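Wednesday, side room, Gellbridge

Started at 9 with the laundry corner. Timothée Bailly had left a note on the door asking for the red things to be kept apart from the Flesness load this time, after what happened to the pillowcases in April. Fine by me. Sorting into baskets today, no washing.

Light gray sofa stays where it is for now. I wanted it farther from the desk but the door needs the clearance, and moving it means redoing the tape marks on the floor. The upholstery picks up red fuzz very easily. Went over the seam with the lint brush and it mostly came off, less well on the curved part. Need a new brush – the old one is down to the backing.

Basket for the reds is the white perforated one with the tan rim. It is a bit small for the job but it fits between the sofa and the wall, and the Haromthorpe one is too tall to reach into from the side.

Cable under the desk, red cloth in the basket and on the sofa, white cloth with the red stripes:
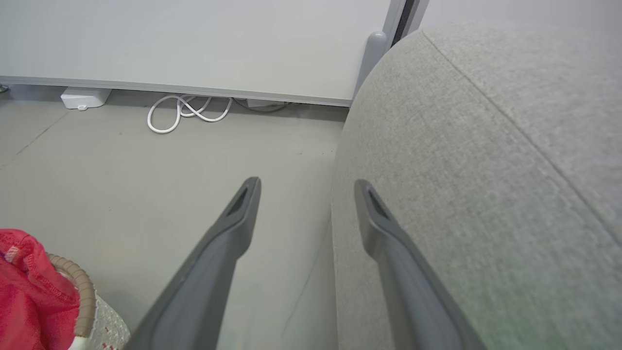
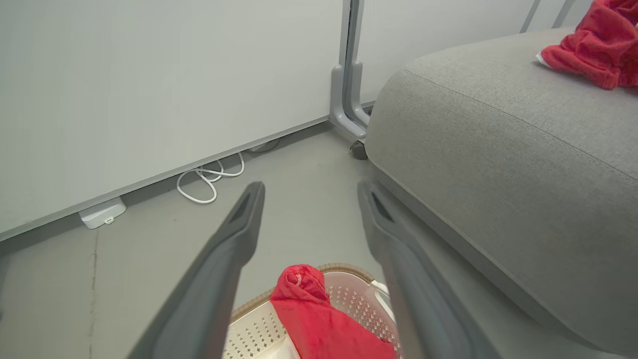
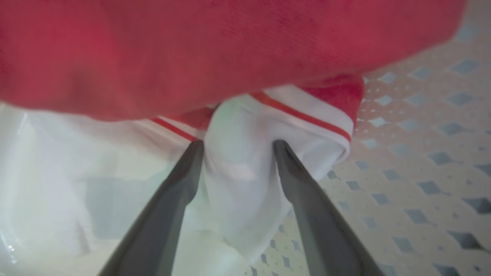
Sorting notes

Rule as agreed with Timothée: mostly red goes with the reds, mostly white with red trim goes in its own pile until we know whether the trim runs. Striped pieces are the awkward ones. They get folded into the red stuff and you find them late. Shake everything out before it goes in a basket.

Labels: read them before sorting, write the wash temperature on the sheet. Two were too faded to read, put down as cold wash.

Lint brush test on the sofa arm: 12 strokes in one direction works better than going back and forth. Tape roller is faster but we get through the rolls.

Desk

The loose white cable on the floor should be tied up and lifted off the floor before the next vacuuming. Gautier has cable ties in the top drawer. Check with him before unplugging anything.

To do
– new lint brush
– ask Flesness about a second low basket
– wash one striped piece alone, cold, with a white rag, and look at the rag after
– copy the label sheet into the shared folder, page 97 of the old binder has the layout

Stopped at 3.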